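Buchstaben von der Stange

Schaumstoff, schwarzer Stoff, ein Kleiderbügel: Warum plötzlich jede Werkstatt und jedes Hinterzimmer seinen Namen in Bonbonfarben an die Wand hängt. Eine Besichtigung mit Vorbehalten

Von Krishnamoorthy Unnithan

Das F kostet so viel wie das I, obwohl es deutlich mehr Material verbraucht. Das ist die erste Ungerechtigkeit, die mir bei Jollier auffällt, einem Laden für Dekorationsbedarf, der sich im hinteren Teil eines ehemaligen Möbelhauses eingerichtet hat. Auf einem Regal liegen dort Schaumstoffbuchstaben in Fächern, nach Alphabet sortiert, jeder mit einem dunkleren Rand um den helleren Körper. Weiß mit Orangebraun, Rosa mit Magenta, Hellblau. 77 Fächer, wenn man Ziffern, Umlaute und das überaus beliebte Ausrufezeichen mitrechnet. Ein Fach ist leer, das kleine e. Es sei immer leer, sagt die Inhaberin Geetha Gowda und schiebt eine Kiste mit dem Fuß beiseite.

Früher kauften hier Eltern für Kindergeburtstage. Heute kaufen Büros, Ateliers, Institute, Yogaräume. Gowda hat dafür eine Erklärung, die ich nur halb glaube: Die Leute wollten wieder etwas zum Anfassen. Ich halte dagegen, dass dieselben Leute ihre Buchstaben einmal aufhängen, einmal fotografieren und danach nie wieder berühren. Sie lacht, widerspricht aber nicht.

Der schwarze Stoff gehört inzwischen fast zwingend dazu. Bunt auf Weiß sieht nach Kinderzimmer aus, bunt auf Schwarz soll nach Bühne aussehen. Ob das stimmt, hängt vom Stoff ab. Günstiger Molton fusselt, glänzender Satin spiegelt jede Deckenlampe, und Samt, den alle zuerst wollen, kostet so viel, dass die meisten am Ende doch beim Molton landen. Lavanya Lobo näht in einer Seitenstraße Vorhänge für kleine Theater und bekommt immer öfter Anfragen von Menschen ohne Theater. Sie bietet eine Bahn mit gesäumtem Rand für 163 Euro an. »Die meisten finden das teuer und kommen nach einem halben Jahr wieder«, sagt sie. Dann sei der ungesäumte Stoff aus dem Internet unten ausgefranst und oben durchgehangen.

Ich habe mir angesehen, was aus diesen Käufen wird. In einer Töpferei hing der Name der Werkstatt so hoch, dass man ihn nur vom Parkplatz aus lesen konnte. In einer Steuerkanzlei klebte ein fröhliches »Hallo« über dem Kopierer, das zweite l war durch eine Eins ersetzt. Bei Divya Annamalai, die im Oktober einen Nähtreff eröffnet hat, lagen die Buchstaben noch in der Tüte. Sie habe sie dreimal angeordnet und dreimal wieder abgenommen, erzählt sie, und jetzt frage sie sich, ob ein Raum, den zwölf Leute kennen, überhaupt einen Schriftzug brauche. Eine gute Frage, finde ich. Annamalai stellt sie allerdings mit der Tüte in der Hand und wirft sie anschließend nicht weg.

Am hartnäckigsten verteidigt Prakash Rajan die Sache. Er berät Gemeinschaftswerkstätten bei der Einrichtung und unterrichtet nebenbei einen Abendkurs mit dem Titel »Namboodiri«, benannt nach seinem ersten Lehrer. Rajan glaubt, dass ein selbst gehängtes Schild mehr bewirkt als ein bestelltes. Er redet von Identität, er redet lange davon, und irgendwann zähle ich die Kursgebühr im Kopf nach: 82 Euro für einen Abend, an dem man lernt, Schaumstoff an Stoff zu befestigen. Material nicht inbegriffen.

Dabei ist das Handwerkliche der interessantere Teil. Doppelseitiges Klebeband hält auf Schaumstoff gut und auf Molton schlecht. Klettpunkte halten auf beidem, ziehen aber beim Umhängen Fasern mit. Stecknadeln funktionieren bei kleinen Buchstaben, bei den großen kippt die obere Kante nach vorn. Rajan näht mit ein paar Stichen von hinten, und damit hat er vermutlich recht. Es dauert nur so lange, dass man sich das Wort vorher gut überlegt haben sollte.

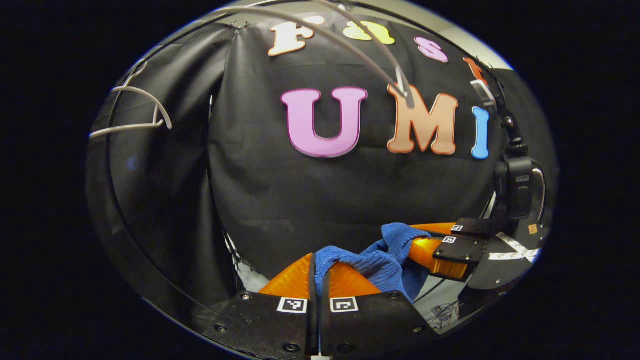 WOHNEN & WERKSTATT

Zwei Reihen sind die vernünftige Höchstmenge, und »Fast UMI« kommt mit genau zwei aus. Oben die kleinere Schrift, unten die großen Buchstaben, das U in Rosa mit Magentarand, das M pfirsichorange, das I hellblau. Keine zwei Nachbarn haben dieselbe Farbe, das ist die ganze Gestaltungsregel, und sie genügt. Das blassgelbe a hebt sich vom Schwarz besser ab, als ich es dem Ton zugetraut hätte. Vorn das zerknüllte blaue Handtuch, oben links ein weißer Drahtbügel: So sieht ein Arbeitsplatz aus, und der Schriftzug muss sich gegen Kabel und Gerät behaupten. Mir ist das lieber als die Steuerkanzlei.

Den Kleiderbügel nehme ich übrigens ernst. Jeder Einrichtungskatalog unterschlägt ihn, in jedem benutzten Raum hängt einer. Stalach, ein Versand für Ladenbau, verkauft für solche Fälle eine Hakenleiste in Mattschwarz, die im Katalog leer bleibt und an der im wirklichen Leben spätestens am zweiten Tag eine Jacke, ein Lappen und ein Verlängerungskabel hängen.

Bleibt die Haltbarkeit. Schaumstoff vergilbt, und die hellen Töne trifft es zuerst. Gowda rät, Buchstaben nicht gegenüber einem Südfenster aufzuhängen, und gibt zu, dass sie an Ersatzkäufen verdient. Die Konkurrenzmarke Zora wirbt mit lichtechten Farben, macht auf der Packung aber keine Angabe, wie lange. Ich habe nachgefragt und einen Prospekt bekommen.

Gekauft habe ich am Ende auch etwas, ein K in Orange, für die Tür zum Arbeitszimmer. Es liegt seit drei Wochen auf der Fensterbank, Südseite. Das passende Klebeband war bei Jollier ausverkauft, und nähen kann ich an eine Tür nichts.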